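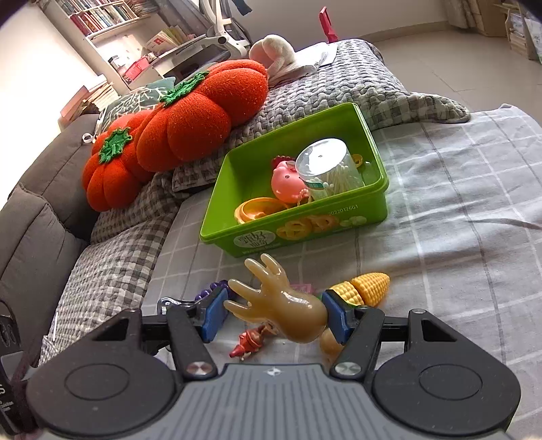
Sorting the little toys has been my rainy-day job since July, and I keep getting sidetracked because I like them all so much! Everything gets tipped out on the fabric before I decide what goes back in the green tub. The purple grapes and the yellow corn cob are my favorites – I could happily own up to 200 pieces of pretend food and still want a pear.

I do worry that small things vanish at the bottom.

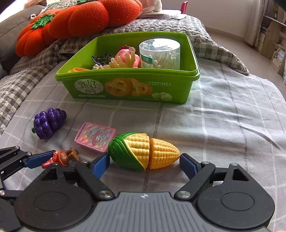
Majdi Zein thinks a shallow drawer would be kinder to them, with the food kept at the front.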